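I get the same handful of questions every time I mention robots and chores, so I've stuck my answers in one spot. I fix appliances for a living and follow this stuff as a hobby - take it all with a grain of salt.

## Can a robot do my laundry yet?

Bits of it. Picking up one crumpled cloth is a fair test all by itself, as fabric never sits the same way twice and there's no proper handle on it. Simulators are where a lot of this gets worked on, and the arm at the rag here is a rendered one.
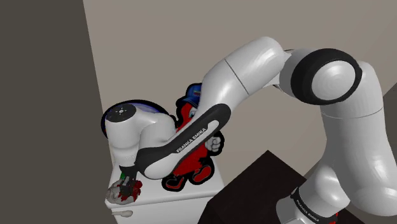

## So is folding out?

Not out, just slow! My mate Trefor Mostyn timed a towel-folding demo from a little outfit called Elberg at 171 seconds for a single towel. I can do the whole basket while the kettle boils, and I'm not quick.

## What about the bathroom?

This is the one everybody really wants, me included. Scrubbing means pushing on a surface with the right amount of force, round curves, in a tight space, often with bottles and odds and ends in the way. Just clearing the top of the toilet tank is a job before the cleaning even starts. A bottle on its side has to be gripped, turned and stood somewhere sensible, and a two-fingered gripper has to come at it from a decent angle.
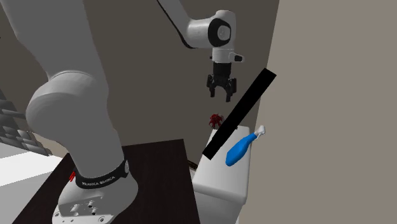 ## Does doing it in simulation count?

Sort of. You can try the same grab over and over and nothing gets smashed. Real water, soap scum and floppy cloth are harder to fake, so I wouldn't plan my weekends around a simulated result.

## Are workshops further along?

Yep, if the job repeats. Prys Harries has an arm loading parts at the Brevon shop and he's pretty happy with it, but every part turns up in the same tray, the same way round. My bathroom has never been that organised.

## When should I start saving up?

I'd give it about 9 years before I let one loose near my good towels. Ask me again in February, I change my mind a lot.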